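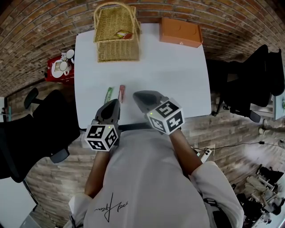 4. Setting up the table and the hand-held grippers

Do this chapter after the grippers are charged and the cube markers are mounted (chapter 3). One operator can complete it in 15 minutes. If your Zerouali kit was moved from another room, start again from step 4.1, even when the settings are still stored in the Dudness software.

4.1 Prepare the table

1. Put the table where you can stand at one long or short side with both elbows free. Push chairs away from the side where you will stand.
2. Wipe the tabletop with a dry cloth. Do not use a shiny cover. Reflections disturb the tracking of the markers.
3. Run the cables behind you or beside you, never between your feet and the table.
4. Place the target object (basket, tray stand or box) at the far side of the table. Place the small items between you and the target. Leave free space between the items, so that the jaws can go down on both sides of one item without touching the next.

Note: A stand with a tall handle is more difficult than an open box. For the first session of a new operator, Brurkar recommends to start with the box only.

4.2 Switch on and check the markers

1. Hold one gripper in each hand, jaws pointing away from you.
2. Press the power button for two seconds. Wait for the green light.
3. In the Dudness window, open "Markers". Left and right must both show "Found".
4. Turn each gripper slowly to the left and to the right. The word "Found" must stay during the whole movement. If it changes to "Lost" for a short moment and returns, this is acceptable. If it stays on "Lost", clean the faces of the cube and try again.

Caution: Do not hold the gripper by the cube. The cube is aligned to the jaws at our workshop in Batesbridge, and a small twist which you cannot see with the eye is enough to make the recorded position wrong. A twisted cube must be aligned again as in chapter 7.

4.3 Check the reach

The purpose of this check is to be sure that both grippers can come to every part of the target without the operator leaning over the table. Leaning brings the head camera too low and the tabletop goes out of its view.

1. Take one item with the right gripper. Close the jaws only until the item does not slip. More force does not help and it wears the pads.
2. Move the item to the highest place where you will need to put it. On a stand with two levels this is the upper shelf.
3. Hold it beside the shelf and stop. Look at the left gripper view on the screen. The jaws of the right gripper and the edge of the shelf should both be visible.
4. Repeat with the left gripper, now watching the right view.

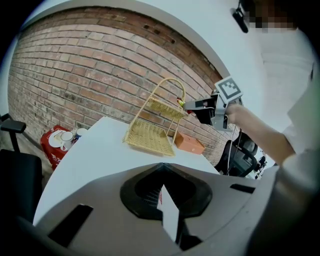
Figure 4-2. Reach check at the upper shelf, seen from the other gripper.

5. If the handle of the stand comes between the jaws and the shelf, turn the stand a little and repeat. Do not bend your wrist strongly to go around it - the cube will turn away from the head camera.
6. When the position is good, mark the corners of the base on the table with small pieces of paper tape. The stand must return to the same place before each recording.

Note: The gripper views are very wide and straight lines look curved in them. This is normal. Do not try to correct it with the lens ring. The ring is set to 13 on the scale and locked with a drop of glue.

4.4 Check the jaws and the pads

1. Open and close the jaws five times without an item. The movement should be smooth and without a clicking sound.
2. In the gripper view, look at the inner edges of the two pads. They should come together evenly. If one pad arrives first, loosen the screw of that finger by a half turn, close the jaws by hand and tighten again.
3. Read the value "Opening" in the Dudness window with the jaws fully open. The correct value is 115. A difference of one or two is allowed.
4. If the value is wrong, choose "Set zero" with the jaws closed, then read again.

Caution: Keep fingers and loose sleeves away from the jaws while the screw is loose. The spring can close them suddenly. 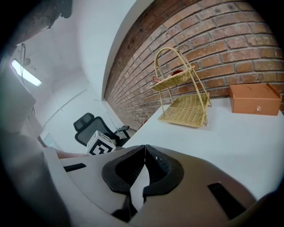 Replace the pads after roughly 400 grasps, or earlier if the surface looks polished or a corner is lifting. Always replace both pads of one gripper together. A new pad beside an old one pulls the item to one side, and the operator starts to compensate without noticing it. After the replacement, repeat steps 1 to 4.

4.5 Before the first recording

1. Put all items back to their start places.
2. Return both grippers to the rest position in front of you, above the table and with open jaws.
3. Press "Sync". Keep both hands still until the tone sounds.
4. Make one short test recording and play it. All views should start at the same moment. If one view is late, remove its cable, connect it again and repeat from step 3.

When the test recording is good, delete it and continue with chapter 5. If "Sync" fails three times, see the error list in appendix B.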